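Zerkport Historical Wargames Society
6 May 2023

The Society is pleased to confirm that its summer campaign, set in Normandy in 1944, is open for registration. Details follow in this thread.

2/ The campaign will be played over 5 rounds. Each player begins with an infantry or armored company of up to 200 points and may add 40 points after the second round. Unspent points do not carry over.

3/ All models must be 15mm scale and fully painted by the opening round. Basing is left to the player, provided that unit leaders can be told apart at arm's length.

4/ The campaign map has been drawn by Hajnalka Gál. It divides the ground between the coast and the river into sectors, each with its own terrain table. Printed copies will be available at the Molleo hall.
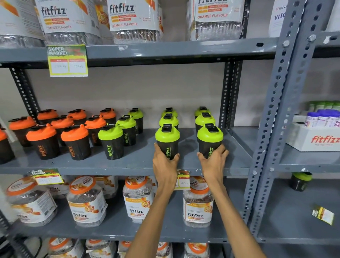 5/ Attacking players choose their sector first. Where 2 players claim the same sector, the one with fewer victories has priority. If they remain level, the matter is settled by a die roll in front of the organizer.

6/ Night fighting rules have been revised following comments received in February. Visibility is now rolled once per turn for the whole table. The earlier method, unit by unit, is withdrawn.

7/ Members have asked whether captured vehicles may be fielded. They may, with clear markings, and at the full points cost of the original owner's list.

8/ Rules questions should be addressed to Bence Magyar, who will serve as umpire. His ruling during a game is final. Appeals concerning later rounds may be sent in writing to Carmela Mancuso.

9/ Company lists must reach the Society before the first round is drawn. Late lists will be placed in reserve and called upon if a player withdraws.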